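Section 4: Responding to a Copyright Notice

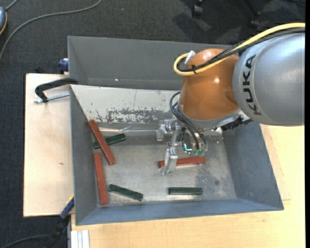

Account holders who receive a copyright notice through the Kandpal portal should reply within the period printed at the head of the notice. The steps below apply to text, music and photographs alike. A photograph may be challenged even where it shows only equipment, such as a KUKA robot arm reaching into a grey bin, and the name lettered on the machine does not show who owns the picture. Ownership must be established separately.

1. Sign in and open Notices. Each notice carries a reference, for example 269.

2. Select Material Complained Of and compare the address given with your own page.

3. Choose one of the 2 replies offered: Accept or Dispute.

4. If you dispute the notice, attach your licence or a signed statement of authorship. Files must be in PDF format.

5. Enter your name as it appears on the account and select Send. Form 681 is then issued as your receipt.

Note: A notice is a claim made by the sender – it is not a court order. Your personal details are not passed to the sender at this stage.

Caution: Do not delete the material after choosing Dispute. Doing so closes the case and the reply cannot be reopened.

Requests for a paper form should be addressed to Kamlesh Tomar, Rights Desk, Skastport. The desk is closed on Tuesday.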